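Minutes, tabletop group, 9th June

I'm on notes again, so you get my version of events. Shout if I've mangled anything and I'll fix it in the shared copy. We met in the side room at Oltley with the Adden people on the call, and their sound was fine once they'd found the other microphone.

**Last time's actions**

The relabeling is finished! All 918 demonstrations now have the new instruction text, and the old wording is kept in a separate column so we can go back to it. The write-up of the reset procedure is still half done (mine, sorry). Sithole access is sorted for everybody who asked.

**Results from the held-out layouts**

This took up most of the hour. Quick recap for anyone who missed October's planning meeting: we wanted to know if the policy does better when it gets a short history of where the gripper has been, on top of the current camera view. Same training data for both versions, same arm, same list of instructions. We ran 152 trials per version on layouts that weren't in training.

The history version came out ahead, and by more than I'd have bet. Nearly all of the gain is in the two-step instructions, things like "take it out of the cup and put it on the plate." On single pick-and-place the two versions are so close that none of us wanted to claim a difference. Adden asked if the gain could come from the history version simply moving slower, which is a fair question, and we don't have a good answer yet. Somebody suggested capping the speed on both and running the two-step set again. Agreed, and it goes in before we write anything up.

We also spent a good while on crowded layouts. Both versions get worse when there's cookware on the table along with the toy food, and they get worse in different ways. The plain one hesitates over the target and hovers. The one with history commits early and sometimes goes for the wrong thing with great confidence (my favorite clip of the day, though I was told not to put "favorite" in the minutes).

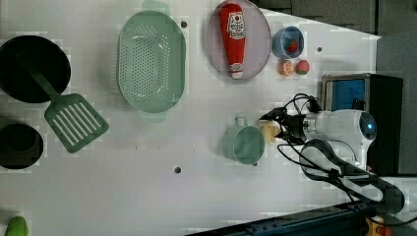 *Crowded layout: cookware, toy food and dishes on the table, gripper holding a pale yellow item by the green mug.*

There was a side discussion about lookalikes. With one toy strawberry inside the blue cup and another out on the table, "pick up the strawberry" is a bad instruction, and we've been scoring either one as correct. Half the room thought that was generous and the other half thought it was the only sane option. We settled on keeping the current scores for this round and writing "the strawberry in the cup" or "the strawberry on the table" from now on. Old trials don't get rescored.

**Scoring**

Two of us scored the same batch separately and disagreed on 51 trials, which made everyone go a bit quiet. Most of those were the same argument over and over: does it count if the item lands on the rim of the plate and stays there? We're going with yes if it's still there when the arm is back at its start position. Items that roll off before then are a miss. I'll add this to the scoring sheet along with a sketch, and the disputed batch gets a second look under the new rule.

**Stevik**

The new Stevik release changes how the gripper opening gets logged, so please don't update in the middle of a run. We'll stay on the old one until the speed-capped trials are done. Adden will check that their scripts can read both formats.

**Actions**

- Speed-capped rerun of the two-step set, both versions: Oltley
- Rim rule and sketch into the scoring sheet: me
- Second look at the disputed batch: the same two scorers, together this time
- New strawberry wording into the instruction list: Adden
- Check scripts against both log formats: Adden
- Finish the reset write-up: me, really

**Any other business**

The booking page for the side room still shows our old slot, so ignore it and use the calendar invite. Next meeting is once the rerun is in, and I'll send times.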